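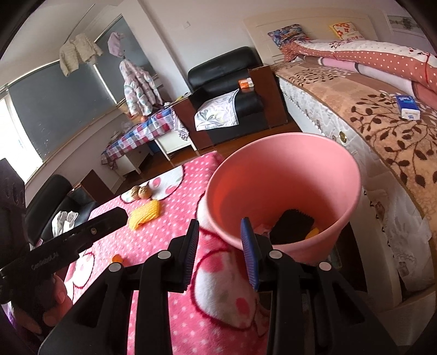

Otra vez el robo de los productos «concentrados»

Martes, 3 de febrero

Llevo una temporada leyendo etiquetas de limpiadores y cada vez me creo menos. El último en llegar a mi fregadero ha sido Bronora, que promete rendir como 4 botellas normales en una sola. El precio, claro, también se ha concentrado.

La cuenta parece fácil hasta que uno busca la dosis. En la cara delantera, letras enormes: 50 lavados. En la trasera, con una letra que exige gafas y buena voluntad, se aclara que el cálculo vale para «suciedad ligera». ¿Y quién mide eso? En mi cocina, después de unas lentejas pegadas, la suciedad ligera no existe.

Con Fakir pasa algo parecido. El tapón sirve de medidor, pero la raya queda tan abajo que casi todo el mundo echará el doble. No digo que esté hecho a propósito – digo que al fabricante no le viene mal.

Luego están las valoraciones. En la tienda de Standasus, el limpiador Hernska acumula 2876 opiniones, casi todas entusiastas y bastantes escritas con las mismas palabras. En noviembre eran 2578 y ya me parecían muchas para un líquido de fregar. Puede que haya gente así de contenta. Yo no la conozco.

Mi consejo es bastante aburrido: mirad el precio por litro, buscad la dosis para suciedad normal y haced la división antes de pagar. Si la etiqueta no da la dosis, dejad la botella en el estante. Y desconfiad de «fórmula profesional», que no obliga a nada.

El mes que viene toca hablar de las pastillas para la cisterna. Voy con pocas esperanzas, pero si alguien tiene una que dure lo que dice la caja, que me escriba.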